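Arnurwood Household Food Contact and Vitamin Levels Data

Read me first

Welcome, and thank you for taking an interest in these files. They hold survey answers and lab results from the Arnurwood study, which looked at how people store, heat and serve their food at home, and at what a blood sample and a urine sample from the same people showed. We have tried to write down everything we wished we had known when we first opened the raw tables ourselves, so this file runs a bit long. If you are in a hurry, please read the parts on missing values and on lab limits before you run anything.

Last updated 10 Aug 2020.

What is in the folder

participants.csv has one row per adult, 1,498 rows in all. It holds age band, sex, season of the visit, body mass index, smoking status and whether the person takes a vitamin supplement.

kitchen.csv has the answers to the kitchen questionnaire, again one row per adult. There are 39 questions, and the column names follow the question numbers (q01 to q39). The full wording is in questions.txt, along with the answer codes.

labs.csv has the lab results in long form, which means a person appears on several rows, one for each substance measured. The columns are pid, sample_type, analyte, value, unit, below_limit and batch.

All three tables join on pid. The numbers in pid were shuffled before release and carry no meaning, so please don't read anything into their order.

Where the people came from

Adults were invited through two clinics, one in Arnurwood and one in Drindby, when they came in for a routine checkup. Anyone who was pregnant, on dialysis or taking a prescription dose of vitamin D was left out. The two clinics serve rather different neighborhoods, and Drindby has more older adults, so we suggest keeping the clinic column in your models even if you don't plan to report it.

Nearly all of the visits took place in the colder half of the year. Vitamin D in the blood rises and falls with sunlight, as most of you will know, and the few visits made in September stand out quite clearly when you plot the values by month. We left them in. The season column lets you drop them with one line if you prefer.

The kitchen questionnaire

People filled this in on paper in the waiting room, and it was typed up later by two people working separately - where they disagreed, we went back to the paper. The questions ask how often a person eats from cans, reheats food in plastic, drinks from hard plastic bottles, and cooks in coated, steel or glass pots. A few ask about bowls and storage tubs, including how old they are and whether they go through the dishwasher.

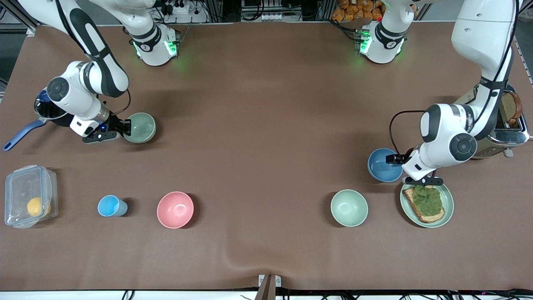 A sage-green bowl and a dark cooking pot with a long blue handle on a brown mat.

Some of the answers are softer than they look. Question q14 asks how many meals in the past week were reheated in plastic, and people are fond of round answers, so you will see bumps in the counts. Question q22 asks what the everyday cooking pot is made of, and plenty of people ticked "not sure". Please keep "not sure" (code 8) apart from a blank (code 9). We think of the first as an honest answer and the second as a skipped line, and mixing them changed one of our own early tables more than we liked.

Lab work

Blood was tested for 25-hydroxyvitamin D, calcium and parathyroid hormone. Urine was tested for bisphenol A, a small group of phthalate breakdown products, and creatinine. All samples were run by the Martinelli laboratory with the same method from start to finish, which spared us a good deal of trouble.

Urine values are given as measured. They are not corrected for how dilute the sample was. If you want corrected values, divide by creatinine, or put creatinine in the model as its own term - we have done it both ways and lean toward the second, but this is a matter of taste and of what your reviewers are used to.

When a result fell below what the lab could reliably measure, below_limit is set to 1 and value holds the limit itself. We did not replace it with half the limit or anything of that kind. Please choose your own method and say in your write-up which one you used.

Missing values

A blank cell in labs.csv means the sample was taken but could not be tested, usually for lack of volume. If a person has no row at all for a substance, the sample was never taken. In kitchen.csv, code 9 is a skipped question, as described above. In participants.csv, a blank is simply a blank.

Known problems

Batch 2 of the urine samples reads slightly high for bisphenol A. The control samples in that batch show the same shift, so we believe it comes from the lab run and would adjust for batch in any analysis.

Body mass index at the Drindby clinic was sometimes worked out from height and weight the person gave us, and sometimes from the scale. The column bmi_source tells you which.

What these files can and can't tell you

Each person was seen once. Bisphenol A leaves the body quickly, so a single urine sample says a lot about the past day and rather little about the past year. Please be gentle with words like "causes" and "lowers". A link in these tables is a good reason to look further, and we would be delighted if somebody did.

Getting started

The Piduneo scripts in the scripts folder read the three tables, join them and print a short summary. Run load.py first, then check.py. The second prints a line for each test and ends with "100 percent of rows matched" when all is well. If you see anything lower, download the files again before you write to us, as a partly finished download is the usual culprit.

Terms of use

The files are free for teaching and research. Please don't try to work out who any person is, and don't join these tables to other records that might make that possible. If you publish something, cite it as the Arnurwood Household Food Contact and Vitamin Levels Data, with the date at the top of this file as the version.

Corrections are very welcome. Changes go into changes.txt, newest first.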